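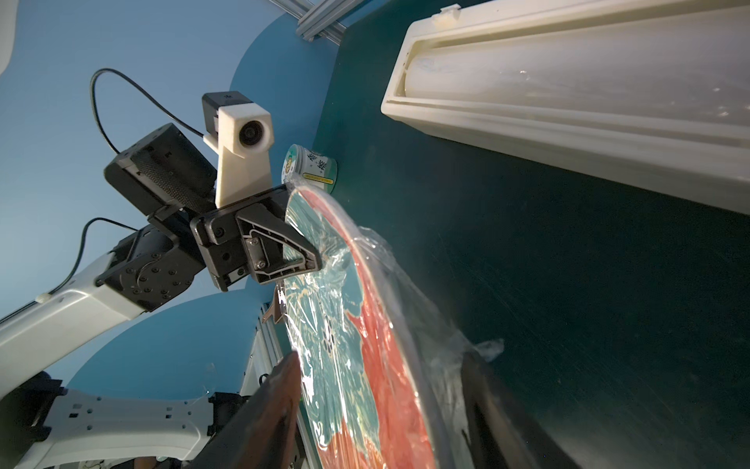
Visit to the Plorura open day, Drurnthorpe

Plorura opened its Drurnthorpe workshop to customers and anyone else who registered on October 26, 2023. I went because we are due to replace the end effectors on our packing bench and I wanted to handle a few before the budget closes in December. There was no sales talk to sit through. You signed in, were given safety glasses and a map, and walked between the bays at your own pace.

Bay 1 was conveyors and I skipped it. Bay 2 had single arms on pedestals with suction cups, doing the usual carton lifting. It was well run but we already own something similar. I spent most of the morning in Bay 3, where they had the small two-arm cells with parallel grippers, and that is what these notes cover.

The cell itself is compact. Both arms bolt to a metal rail along the front of the bench and reach inward over a dark green work surface. The walls are blue with clouds and stars painted on them. Visitors could run either arm from a pair of hand controllers at a side table, with a staff member at the stop button.

Two controllers were on offer. The Cendow unit is the older one and the one most of their customers have. It is a plain box with a pendant, and the arm follows the hand controller with a delay you notice for the first minute and then adjust to. The newer Rolland unit is quicker. I ran the same approach on both, bringing the left gripper in low from the side and closing on the edge of a flat item, and I needed fewer attempts with the Rolland. It is also touchier. A small twist of the wrist goes straight through to the gripper, and I knocked the item sideways more than once before I turned the scaling down. 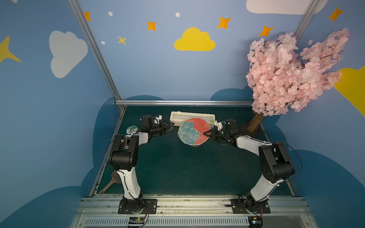 Flat items are the hard case for this type of gripper. If the object is lying down, the fingers have to get an edge up before they can close on it, and with one arm you tend to end up pushing it across the bench. With two you can hold one side steady and work at the other. The staff said to bring both in slowly and let the second gripper touch first before closing the first one. I found that worked better than trying to close both together.

Loose film makes it harder again. Our own line has plenty of it, so I asked for wrapped pieces. The film creases under the fingertip and you can end up holding a fold of plastic and nothing else. It also throws bright highlights back at the camera, so the edge you are aiming for can disappear on the monitor. I asked whether they had tried polarising filters. They had, on one cell, but the picture came out too dark for the exposure they wanted.

Fingers

The grippers had black triangular fingers with a ribbed, open-frame shape. There was a tray of loose ones on the side table to pick up and flex. Plorura quotes a finger life of 3,000 closing cycles before they recommend a check, which is on the low side for us. A pair weighs 280 grams with its screws. They change over with a hex key and I timed myself at just under four minutes, most of it spent looking for a dropped screw.

They also had a set of flat, solid fingers to compare. These gave a firmer pinch on rigid edges but slid on film. For mixed stock I would take the ribbed ones.

Cameras

The camera on the gripper sits above the fingers on a white mount. The view is good for the last part of the approach, when you need to know whether the fingertip is over or under the edge. For getting both arms into position I used the fixed camera most of the time. Having only one of the two would be a mistake, in my view. The fingers take up a fair part of the wrist view and it took me a while to stop steering around them.

Cable routing is the one thing I would want changed. The cables run in loose loops beside the arms. That is fine in a demonstration cell but on our bench, with people reaching in to clear jams, I would expect one to be snagged before long. A sleeved version is planned for December, no price yet.
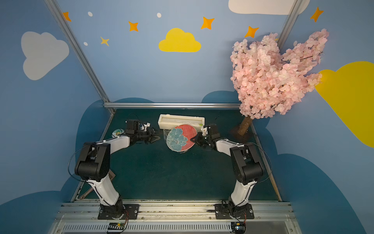

The two-arm cell in Bay 3, with both grippers brought in to the middle of the bench.

Other notes

The logbook beside the cell showed over 123 visitor runs by early afternoon. Waiting time was reasonable before lunch and poor afterwards, so go early if they hold it again.

Parking is at the rear, off the service road, and the front gate stays locked. Tea and sandwiches were provided. Enclosed shoes are required and they do turn people away.

I have asked Plorura for a two-week loan of the Rolland controller with both sets of fingers. They want a sample box of our wrapped stock first, and I will send that on Monday.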